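I'm looking for people to come and teach a robot arm how to handle kitchen odds and ends, and no, you don't need to know a thing about robots!

I run the demonstration sessions for Drilitz, a small project in Pultstead. We're building a learning system that picks things up and puts them down the way a person would, and it learns from examples. Lots of examples. Right now nearly all of them come from me, which means the arm is picking up my habits (I grab everything too close to the top), and I'd love it to see how other people do things.

## What you'd be doing

You sit at the controls and steer the arm through short tasks on a tabletop. I call out the task — "move the bottle," say, or "put the sponge by the ladle" — and you do it however feels natural. Each try gets saved as one example. Then we shuffle the things on the table and go again.

A session is 40 tries, with a 20 minute break in the middle. Your first 20 minutes are just practice and don't get saved, so you can be as clumsy as you like. If you fumble a saved try, tell me and I'll mark it. We keep the fumbles too, in their own folder, and I look at them more than you'd think.
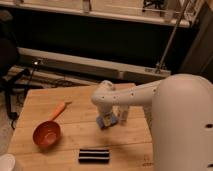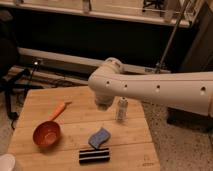
## Who I'm hoping for

- Anyone 18 or over who can sit and concentrate for a morning
- Left-handers, please, please sign up (I have hardly any of you)
- People who cook, clean, pack, sew or fix things with their hands
- Total beginners — if you've never touched a game controller, that's fine by me

You do need to be able to see the tabletop clearly from the operator's chair, so bring your glasses if you wear them. The controls work for either hand and the chair goes up and down. If you'd need something else changed to be comfortable, put it in your email and I'll see what I can do before you come in.

## Pay and practical stuff

It's paid by the session, practice time and break included, and you'll get the rate in writing before you book. I'm asking everyone for 3 sessions, spread out however suits you. We start in April, mornings from 9 a.m., at the Dankwa building in Pultstead. Folks coming in from Drerkthorpe can claim the bus fare back, so hang on to your ticket.

We record the tabletop and the arm's movements along with your control inputs. Your name isn't stored with the examples, and you can ask me to delete yours any time before the set is closed.

## How to sign up

Send a couple of lines to the Drilitz sessions inbox with "arm sessions" in the subject. Tell me which mornings work, which hand you write with, and whether you've done anything like this before. I'll write back with open slots and the consent form, so you can read it at home first.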